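Pressing Notes: the Flumo reissue and what the tapes held

Transfer work on the Skavholm vocal group recordings finished in March, and the reissue is now with the cutting engineer. Members have asked for more detail on sources than the sleeve will carry, so a summary follows.

Sources

The group cut its sides for the Flumo label as a five-voice harmony act with piano, upright bass and brushed snare. Most of the released titles survive as mono quarter-inch tape, recorded full track at 15 inches per second. Two sides survive only as lacquers, and one ballad only as a commercial 45. Amândio Rocha located the tapes in the Kalogeropoulos family's storage unit, in their original boxes, with the take sheets folded inside most of them.

The take sheets settle an old argument. The bass lead on the slow numbers was sung by Luzius Gisler, who is credited on the label copy only as second tenor. His initials appear beside the bass line on every sheet that lists parts. The sleeve credits have been revised to match.

Transfer

Joanne Dawber did the transfers on a refurbished machine with a full-track mono head. Azimuth was set by ear and meter for each reel, as the tapes carry no alignment tones. Three reels showed binder shed and were baked before playback. Splices had dried out on nearly every reel and were remade with new tape; the old splice positions were logged first, as several mark edits between takes.

Capture was at 24 bit, 96 kHz. No broadband noise reduction was applied. Clicks on the two lacquer sides were removed by hand. A hum component was notched on the lacquers only, and the notch was kept narrow enough to leave the bass voice alone.

Equalization was the harder question. The original 45s were cut with a lift near 3,000 Hz that brings the falsetto forward and makes the piano sound small. The tapes have no such lift. Debashish Mridha, who is supervising the mastering, has left the tapes flat and placed two of the original single masters at the end of side two, so that listeners may compare. Opinions at the listening session were divided – the older collectors preferred the 45 sound, and said so at length.

Pressing and price

The edition is 2,000 copies on black vinyl, with a 307 g board sleeve and a printed inner. Playing time is 38 minutes across both sides, which allows a reasonable cutting level without crowding the inner grooves. Test pressings are being done at Dulitz. Members' orders will be filled before copies go to shops. Orders by cheque should be made out to the society and should state the member number on the back. 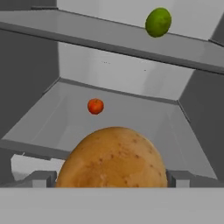 Corrections to the last issue

The discography on the centre pages gave the B-side of the second Flumo single as an instrumental. It has a full vocal, with the lead entering after the piano introduction. The error came from a distributor's catalogue and has been repeated in print several times.

The same listing gave the group's home rehearsal room as a church hall. Dorothy Kettle writes that it was the stairwell of her parents' apartment building, where the echo was favoured for the high parts, and that the hall was used only for dances. Her letter has been added to the society's file.

Matrix numbers wanted

We still lack run-out readings for the Canadian pressings of the first and fourth singles. Please copy the characters exactly, including any struck-out numerals, and note whether they are stamped or hand-etched. Label scans are useful but do not replace the reading.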